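Search this site Go

Rustville Junior Netball Club
Minutes of the September general meeting

The meeting opened at 7 pm and everyone was warmly thanked for coming out on such a blustery night. 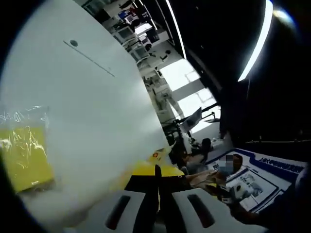 Minutes of the last meeting were read and accepted, with one small fix to the spelling of Galbraith.

Our come-and-try morning drew 28 children, five of them brand new to the game — a lovely turnout, and we'd dearly like to keep them all.
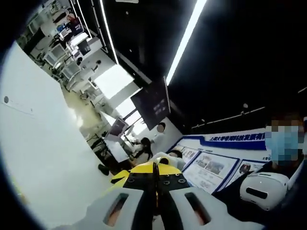

Minutes by the Club Secretary

Zimwood has kindly offered $300 towards new bibs. Accepted with many thanks, and a letter will go off this week. 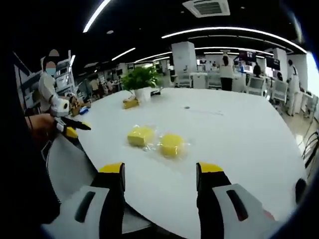
Two wrapped sponges and a pot plant on the white table.

The under-14 trip to Brekar was talked over at some length, and it was agreed that families will share cars.

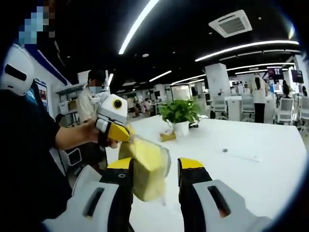

Yellow item in clear wrapping.

Meeting closed at 8.40 pm.

Recent items
Winter draw, final version
Umpiring course: names wanted
Uniform swap table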